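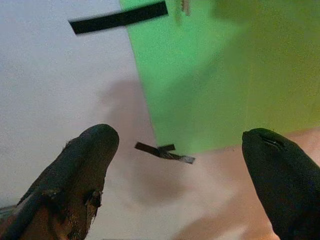
Skadside Decorative Arts Study Group

How to date a house front without embarrassing yourself

January 24, 2019, by Eduardo Esteves

Sooner or later someone on one of our walks points at a curly iron balcony and says "Art Nouveau." Sometimes it is. Quite often it's a plain apartment block from decades later with a railing somebody liked in a catalog. Dates carved over doors help, except when they belong to the insurance company.

You need a notebook, a pencil, and shoes you can stand still in. Binoculars are good too, though the residents will notice.

Step 1. Cross the street. You can't read a facade with your nose against it. Sketch the outline of the whole front as a plain box, then mark the windows. Leave off every flower, face and garland for now, however much they beg.

Step 2. Look at the window spacing. Evenly spaced windows in straight rows usually mean an ordinary building wearing a costume. If one window swells, slides off center or follows the staircase behind it, write that down and put a star next to it.

Step 3. Now go back for the ornament. Follow one line with your pencil and see where it ends up. In the better Art Nouveau work a stem in the door frame may wander up into the balcony and finish under the roof. In the cheaper sort it stops dead at the edge of its panel and starts again next door, identical.

Step 4. Check the ground floor last and trust it least. Shopfronts get replaced every time somebody decides to sell phones.

Step 5. Guess a decade and write it in ink. Then go to the city archive and look up the building permit. Our record for the Drunness Street walk was 27 fronts, of which we dated 5 correctly, and one of those was mine only because I misread the house number.

A word about number 521, which comes up every year. The tiles by the entrance are lovely and they are also from a bathroom renovation. Please stop sending me photographs of them.

If the archive has no permit, try old street directories and fire insurance maps. Compare two editions and see when the outline of the building changes shape. A change in the outline tells you something was built or knocked down. It won't tell you who chose the sunflowers.

Bring your sketches to the February meeting, upstairs at the Wubshet Café. Unfinished ones are welcome, and so are wrong ones, as mine will be on the table first.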